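Jonditz Clothing Exchange
Minutes of the August general meeting, held in the sorting room

Chair: Vesna Angelovski
Minutes: Tâm Nông

The meeting opened at 6.40 pm. The minutes of the previous meeting were accepted without change.

1. Stock on hand
Ms Angelovski reported 135 pairs of jeans received, of which 68 had been sorted by size and colour. The remainder are to be finished before the Saragih hall sale. It was noted that the shelves hold 100 folded pairs at most.

2. Folding of denim
Members discussed uneven stacks on the shelves. It was agreed that jeans be folded into a compact bundle, wider than it is tall, with waistbands smoothed first so that gathered cloth does not lift the pair above. Faded pairs will be kept with other faded pairs.
Moved: T. Nông. Carried.

3. Tables
The white sorting table is to be kept for folding only. Tagging will move to the bench by the door. A quote of $64 from Trisora for a second table was tabled and accepted.

4. Correspondence
A letter from Flaltell regarding collection bags was received. The secretary will reply.

5. Other business
A request for grey storage tubs was held over to the next meeting. Members were reminded to return their keys to the office.

The meeting closed at 7.55 pm. 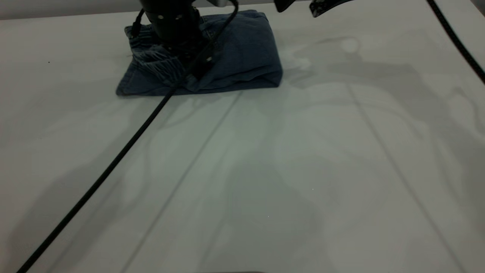
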